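Kenta Sugiyama on Small Rooms, Long Sets and the Making of Skaltetti

9/28/21

Kenta Sugiyama had already been up for hours when I called, and he was on his second pot of tea, and he wanted to talk about bass. Anyone who has caught one of his sets will not be surprised. He has been playing records for people since he was in high school, and he still gets a little breathless when he describes a low note arriving in a room full of strangers.

"You feel it in your ribs first," he told me. "Then your ears catch up, and then you look at the person next to you and they're already laughing."

The new album is called Skaltetti, and he made it with the singer Reiko Murakami over one very long July in Fullthorpe, where the two of them rented the upstairs of a former shoe store. They went in with four songs and came out with eleven. I asked him where the title came from and he laughed for quite a while before telling me it was a word Reiko kept singing when she had no lyrics yet – it stuck to one track, then to another, and by the end of the month they were saying it to each other in place of good morning.

"I tried to write her proper words," he said. "She was very polite about them. Then she went back to singing Skaltetti, and of course that was the take we kept."

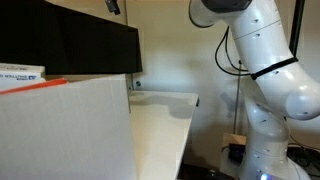 Kenta builds a live set the slow way, and he was happy to go through all of it with me, from the first quiet twenty minutes (his favorite part) to the point where the drums finally come in. He doesn't plan the order of the songs. He plans the gaps between them, and he writes those down in a notebook he has carried since his first tour. We got onto cables, as you do with musicians, and he has strong feelings there. A black cable hanging in a loose curve, like the one on that white arm, is how he wants every lead on his table to sit, with plenty of slack. "Tight cables make me play tight," he said, and I believe him.

The tour opens at the Julier, which holds 400 people, and he asked for it by name. His last run finished in a hall for 4,000, and he's grateful for that night and talks about it fondly, but he missed seeing faces. Reiko will sing on every date this time, and the two of them have worked out a long middle section where the beat drops away completely and it's only her voice and one held note underneath.

"She scares me a bit in that part," he admitted. "She can stretch it as long as she likes, and I just have to stand there and hold on."

After the Julier come two nights at Fujimoto, a room for 600, where he played his first paid show to a crowd he describes as mostly cousins. He's bringing the same old mixer he used then, and his mother has asked for seats near the back, by the door, where she can hear the singing and still get home at a decent hour.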